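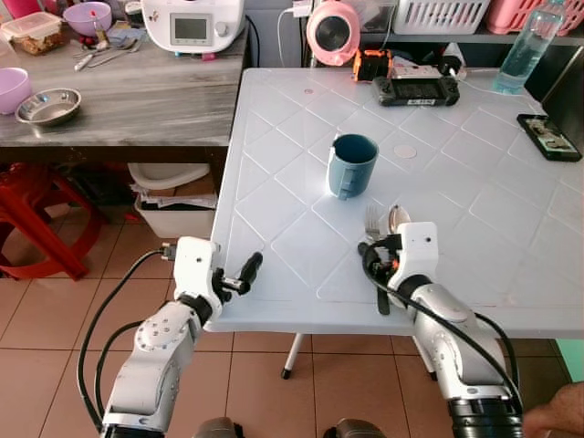 How to Clean and Restore White Plastic Outdoor Tables

Garden > Furniture Care > Plastic and Resin

Print this page | E-mail this page

Written by Fiifi Eshun

Most white patio furniture is molded from polypropylene. The material does not rot or rust, but it does chalk, stain and pick up mildew, and a textured top makes all of these harder to deal with. A raised diamond pattern has many small pockets, and each one holds dirt after a plain wipe. The method below covers routine cleaning, stain removal, and what to do when the surface itself has worn.

Before you start

Find out which problem you have. Rub a dark, dry cloth firmly over a small area of the top.

- Gray or brown residue on the cloth: surface dirt. Wash only.
- White powder on the cloth: chalking. The outer layer has broken down in sunlight. Wash, then sand or coat.
- No residue, but the plastic looks yellow or spotted: staining or mildew. Wash, then treat.

A table can have more than one of these. Work through the steps in order and stop when the result is good enough.

What you need

- Bucket and warm water
- Dish soap
- Baking soda
- Oxygen bleach powder (sodium percarbonate)
- Nylon brush with medium bristles, and an old toothbrush
- Melamine foam pads
- Rubber gloves and eye protection
- Wet-or-dry sandpaper, 400 and 1000 grit, for flat sections only
- Garden hose

Do not use steel wool or a wire brush. Both leave fine scratches that fill with dirt within weeks. Acetone and lacquer thinner are also best kept away from molded furniture, as they can dull the finish and will attack many plastics other than polypropylene.

Step 1. Dry brush

Take off the umbrella, covers and anything else on the table. Brush the top while it is dry, first along one diagonal of the pattern and then along the other. Brushing parallel to the table edge passes over the raised lines and leaves the corners of each diamond full. Turn the table over and brush the underside ribs, where spider webs and old leaves collect.

Step 2. Wash

Mix a squirt of dish soap into a bucket of warm water. Wet the whole table with the hose, then scrub in the same two diagonal directions. Do the legs first and the top last. Dirty water running down over dry plastic leaves streaks, and these are slow to remove once they have set.

Rinse well. Stand the table on its side so that the pockets drain.

Step 3. Spot treatment

Make a paste from baking soda and a little water. It should hold its shape on a spoon. Spread it over food, rust or leaf stains, leave it for 5 minutes, and work it with the toothbrush. Rinse and check. Repeat once if the stain has become lighter. If it has not changed at all, the paste will not remove it, and you should go on to the next step.

Melamine foam works on scuffs and shoe marks. It is a fine abrasive, so use light pressure. On raised lattice it wears down quickly and sheds crumbs into the pockets. Hose these out before they dry.

Step 4. Oxygen bleach soak

Mix the powder at the strength given on the package for outdoor plastic. Use warm water and an open container; the solution gives off oxygen and must never be sealed in a bottle. Wear gloves and eye protection.

Lay old white towels over the table and pour the solution on until they are soaked. The towels keep the liquid in contact with the surface. Leave them for the time given on the package, wetting them again if they start to dry out. Work in the shade. Remove the towels, scrub lightly, and rinse both the table and the ground under it.

Chlorine bleach kills mildew too, but repeated use can turn some white plastics yellow. Never combine it with ammonia, vinegar or any other cleaner.

Step 5. Chalked surfaces

On smooth areas such as the rim and legs, wet sand with 400 grit, then with 1000. Keep the paper flooded and use small circles. Stop when the water no longer runs milky.

Patterned areas cannot be sanded evenly. The raised lines lose height while the pockets stay as they were. There are two options:

- Scrub hard with the nylon brush and baking soda paste, and accept a matte finish.
- Apply a spray paint sold for polypropylene, over the adhesion primer its maker specifies. Use several thin coats. A thick coat fills the pattern and peels at the edges.

Test either method on the underside first. Let paint cure for the full time on the can before you set anything on it.

Keeping it clean

Rinse the top every week or two in the season. Wipe up ketchup, berry juice and sunscreen the same day. A coat of automotive plastic protectant in June slows chalking – buff it well, or the surface will be slippery and plates will slide. Keep it off any area where food is placed directly.

Store the table indoors or under a breathable cover in winter. A tight plastic tarp traps moisture and brings the mildew back.

When to replace it

Press down on each corner in turn. Creaking is common and harmless. White stress lines where the legs join the top are a sign that the plastic has become brittle, and a table with visible cracks at those joints should be taken out of use. Filler and glue bond poorly to polypropylene and will not carry a load. Look for the number 5 in the recycling triangle on the underside and ask your local facility whether it takes large rigid items.

Last updated 18 Jan 2026

Contact | © Drerkia | Back to top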